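Harnitbridge Museum Completes Catalog of the Liyanage Arms Collection

Jul 14, 2023

The Harnitbridge Museum of Military History has completed the catalog of the Liyanage Collection, a body of twentieth-century service rifles, carbines, bayonets, magazines and related papers that came to the museum as a bequest. The catalog lists 1,236 items and is open to researchers from today. 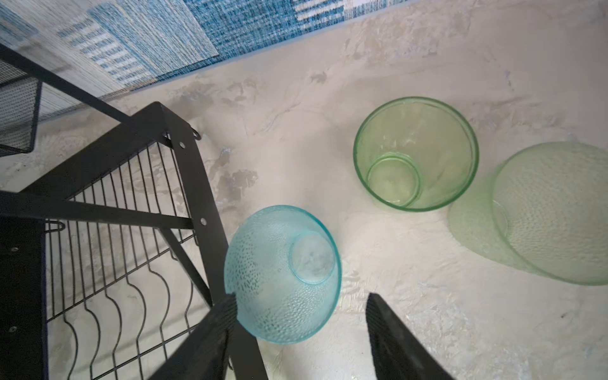
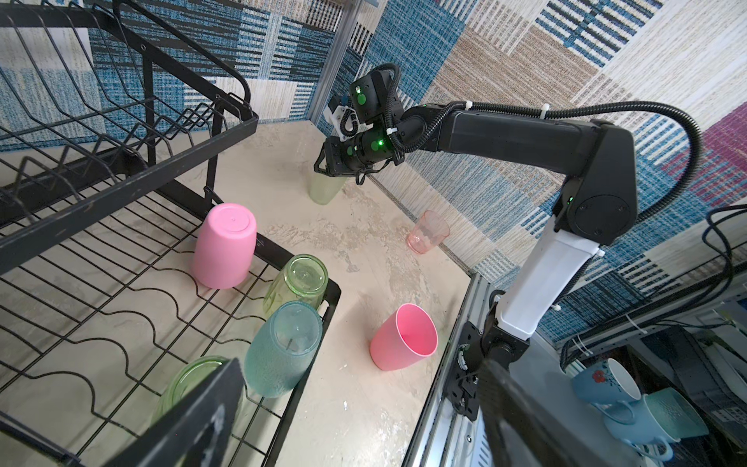
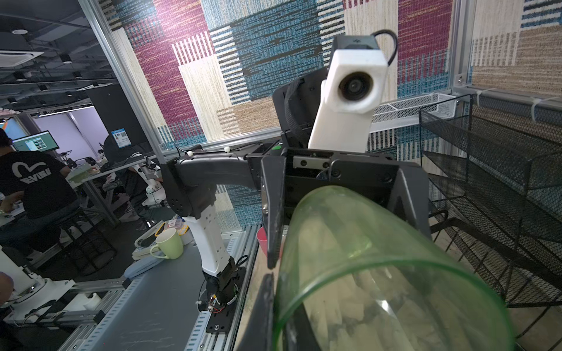

Scope of the Collection

The collection was formed over several decades by a private owner in Draltlow whose main interest was in small differences between arms of the same pattern. It holds 98 long arms, all permanently deactivated before transfer to the museum. The remaining entries cover bayonets and scabbards, magazines, slings, cleaning kits, sight tools, armorers' gauges, and printed or handwritten manuals.

A large part of the material dates from the years after 1945, when many armies were replacing bolt-action rifles with self-loading and selective-fire models. Several groups in the collection show the same rifle at different stages of production, with changes to the stock, handguard, rear sight and magazine catch. In a number of cases the owner kept worn or damaged parts alongside complete arms, and these have been cataloged under their own numbers.

The printed material includes training pamphlets, parts lists and inspection forms. Nearly 30 of the manuals carry handwritten notes by former users. The notes have been transcribed where they can be read, and doubtful readings are shown in square brackets.

How the Entries Are Arranged

Each entry gives the pattern name, the country of manufacture where known, the caliber, the overall length, and a record of the markings. Proof marks, inspection stamps and arsenal marks are recorded as they appear on the metal. Serial numbers are not published in full; the last two digits are withheld from the public version and are held in the museum register.

Viola Bassi, curator of arms and equipment, said that the marking records took up the greater part of the project.

"Many of these rifles were rebuilt at least once during service," she said. "A receiver may carry one arsenal mark, the bolt another, and the stock a third. We have recorded each part separately and have avoided giving a single date to an arm that does not have one."

Where the museum's findings differ from the former owner's own notes, both are given. Some 1950s carbines listed in the notes as factory originals have been reclassified as depot rebuilds. The former entries remain visible so that earlier references to them can still be followed.

Names of patterns follow the usage of the issuing army. Common collector names appear in a second field and can be searched in the same way. Measurements are given in metric units, with inches in parentheses.

Records System

The catalog runs on Lallix, the records system that the museum already uses for uniforms and medals. Entries can be searched by caliber, country, maker's mark, part type or catalog number. Karthik Wijesinghe, records manager, said that the arms fields were added to the system for this project and will now be applied to the museum's older holdings, beginning with the bayonets.

A printed finding aid is available in the reading room. It does not include the full marking records.

Access for Researchers

Researchers who wish to examine items in person must apply in writing to the museum office. Applications should give the catalog numbers required, the purpose of the visit, and the name of any institution the applicant represents. The museum aims to reply to each application within 30 days.

Items are examined in the study room with a member of staff present. No more than two long arms may be requested for a single session. Visitors may not disassemble any item. Requests to view internal markings should be made in the application so that the armorer can prepare the item in advance.

Photography for private study is allowed. Permission to publish must be sought separately, and a reproduction fee may apply.

The museum does not offer valuations, does not identify privately owned firearms, and cannot advise on licensing or deactivation. Persons who find or inherit a firearm should contact their local law enforcement agency and should not bring it to the museum.

Display and Further Work

A selection from the collection will go on display in the east gallery in November. The display is being prepared by Nazma Pramanik and will deal with the move from full-power rifle cartridges to intermediate cartridges, and with the effect of that change on the weight and layout of the infantry rifle. Inert cartridges, magazines and training charts will be shown with the arms.

Dinesh Bhuiyan, the museum's conservator, is continuing work on the leather slings and canvas magazine pouches, a number of which require treatment before they can be handled. Entries for these items are marked "restricted" in the catalog and cannot be requested at present.

Corrections to the catalog are welcome. They should quote the catalog number and, where possible, a published source. Accepted corrections will be entered twice a year, with credit to the contributor unless the contributor asks otherwise.

Inquiries from the press should be addressed to Tania Karunaratne, Office of Public Information, Harnitbridge Museum of Military History.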